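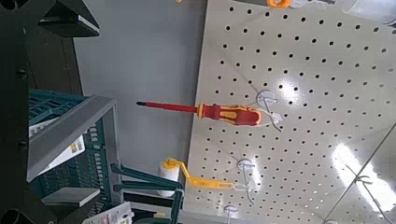 Pegboard or drawers for a small rented workshop?

yakubu_a
Posted Tuesday, 7:40 pm
Hello all. I moved my bicycle repair corner into a smaller room in April and I must decide how to store hand tools. The long wall is 434 cm, but the door takes a part of it. My landlord permits screws in the wall, only he wants the holes filled when I leave. I think of pegboard for the tools I use every day. Is it a mistake?

prundwood_fan
Not a mistake. Leave a gap behind the board, I use strips of wood 13 mm thick. Without the gap the hooks do not go in fully and they fall out each time you take a tool.

Bakari M.
I disagree with pegboard in general. I had it for five years and everything collected dust, and the hooks came off together with the pliers. Now I have a drawer cabinet with foam and I am much happier. Also you can lock it.

begona_ll
Bakari, which hooks did you have? The thin ones are terrible, I agree. With the thick ones and a small plastic clip I have had no problem. For screwdrivers I like to hang them flat across two hooks. They take more width this way – but I see the whole tool and I don't mix up the sizes.

Bakari M.
Thin ones, I admit it. But the dust is the same with thick ones.

ebuka77
Flat is a waste of wall in my opinion. A strip of wood with drilled holes holds ten screwdrivers in the space of two.

begona_ll
Yes, if you have only screwdrivers. I have also files and long hex keys.

yakubu_a
Thank you for the answers. I measured again and there is space for one board 610 mm wide next to the window, and a low drawer cabinet under it. So maybe I do both. Does somebody know if metal board is worth the price?

ebuka77
For bicycle tools, yes. Grease will stain the hardboard one in a few months.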